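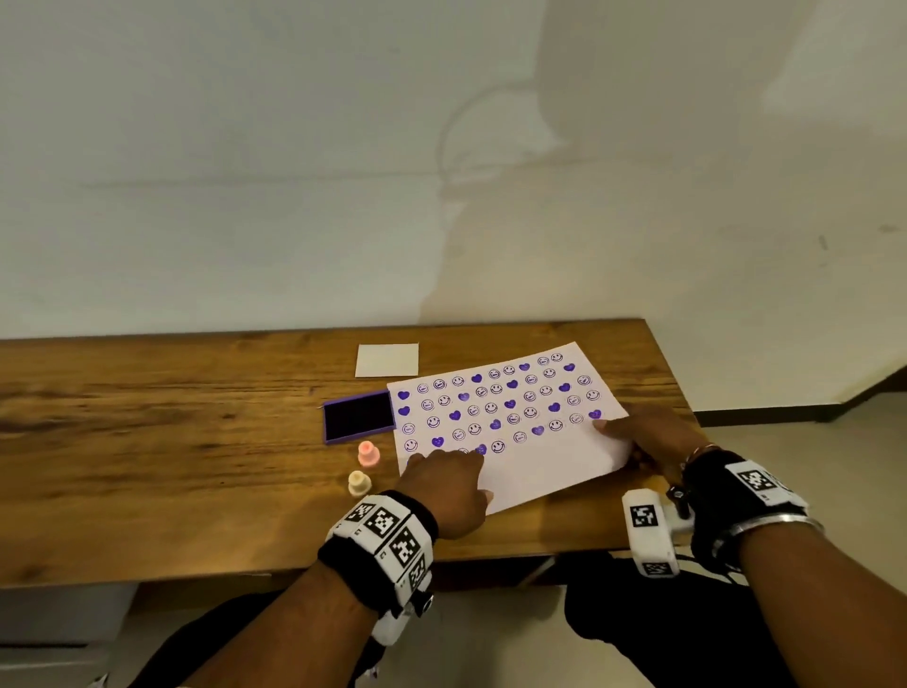 The logo was fine, Arkside wrote, but it looked small on the bag, and could she make the bag look more expensive.

She read the message twice and opened the mockup file again. The bag was a photograph of a kraft paper bag on a concrete step. She had bought it in a bundle with 1271 other photographs of bags, boxes, signs and shirts, and had used 11 of them. This was the only bag with handles she believed in.

Print | E-mail
3 min read

She made the logo bigger. She darkened the step. She saved it as version six and sent it, then went to the kitchen and ate cereal standing up.

Arkside was a bakery that had not opened yet. It had a lease, a paint color and a date in September. In her mockups it had a storefront with a hanging sign, an awning, a row of cups and a delivery van. She had put the logo on the van on her own time and had not charged for it. 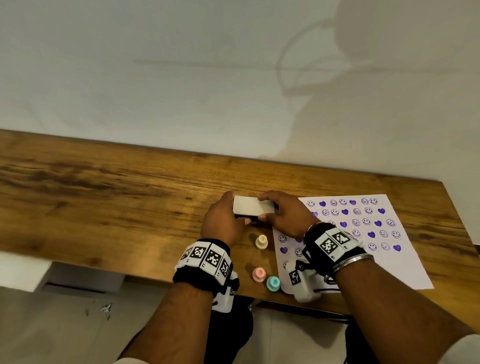

The next message asked where the van was parked. She wrote back that there was no van, it was a template. Arkside said they knew that, but the street looked familiar and they wondered if it was on the east side. She zoomed in. There was a green door behind the van, and a hydrant. She had looked at that picture all week and never noticed the door.

She searched the bundle for it. The same door was behind the bus shelter in the Stirnow folder and at the edge of a billboard from Inico. In one of them it was open a few inches.

She sent the invoice that night. It came to $3831, with $142 on a separate line for fonts.
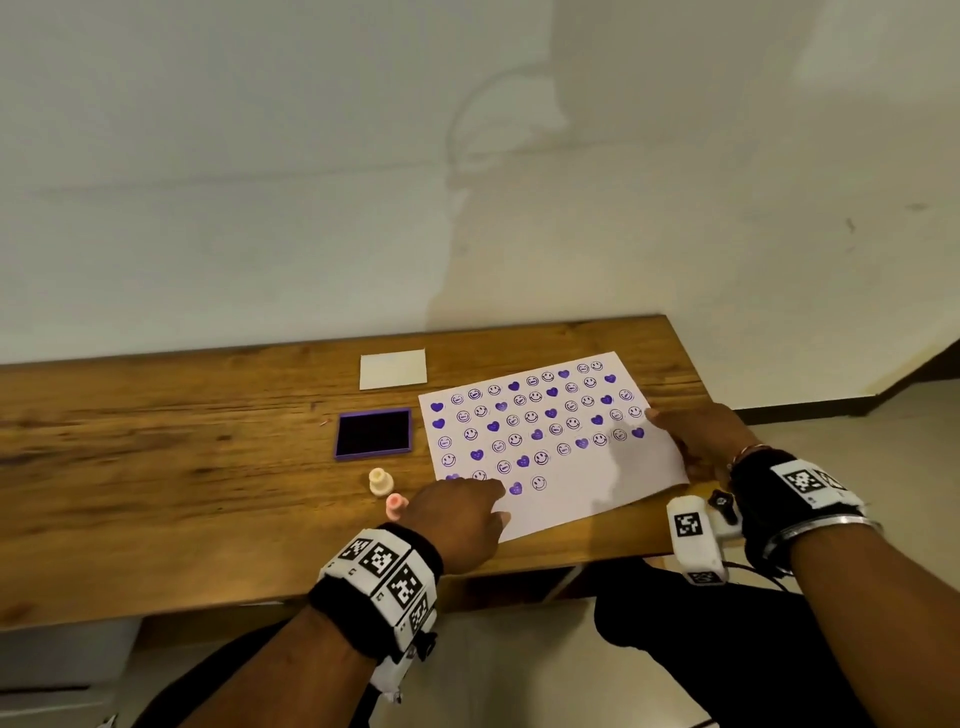 Opening Day

The bakery was on Jenkins Street, between a dry cleaner and a place that fixed phones. The real sign was smaller than the one she had drawn because of a city rule. The awning was a shade too light. She stood across the street with her coat over her arm and compared them.

People went in and came out with bags. The bags were white, with no handles, and the logo was on a sticker. It had been put on by hand and tilted a little to the left on every one.

She crossed over and bought a roll. At the register they asked if she wanted a bag, and she said yes. Outside she looked for somewhere to set it down. The step of the dry cleaner was concrete. She put the bag there, moved it to the left, and took its picture with her phone. Then she ate the roll and walked back to the bus.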